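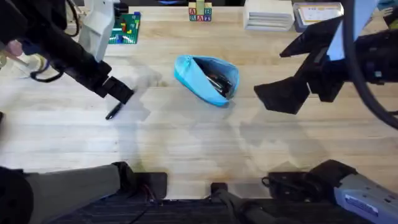 Do I need to remaster old tracks before putting them back out?

Vesna Kovačević
August 3, 2024

My old band made an EP years ago and I finally have the rights to it again. I'd like to get it back up on streaming through Nolleo, but next to newer stuff it sounds pretty quiet, and a little dull on top. I still have the stereo mixes as 24-bit files, before mastering, but the multitracks are long gone. A mastering guy quoted me 441 dollars for the whole thing, and I've also got a limiter plugin I sort of know how to use. Is it worth paying, or should I put up the old masters and be done? I was hoping to have it out by November.

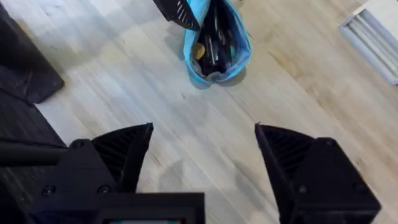
2 replies

Borislav Todorova

Pay the guy if you can swing it - you've got the unmastered mixes, and that's the part most people lose. I did this with my Wirnar album and the new masters came out only a bit louder, but the vocals stopped sounding like they were under a blanket!

I wouldn't worry much about quiet, though. Most of the big services turn loud songs down anyway, so if you squash everything with a limiter you mostly end up with flat drums. Match the old and new versions by ear so they play at the same level, then compare them. Louder nearly always wins for the first 10 seconds or so and it fools you (it fooled me for a week).

Ask him for one test song before you agree to the rest. Also tell him which record you want it to sit next to. And if the old version was ever up under its own ISRC codes, ask Nolleo how they want remasters handled. Mine needed new codes and "remastered" in the title field, and it held up the release.

Fanow31

just upload the old ones, i like how old EPs sound. turn it up if its quiet lol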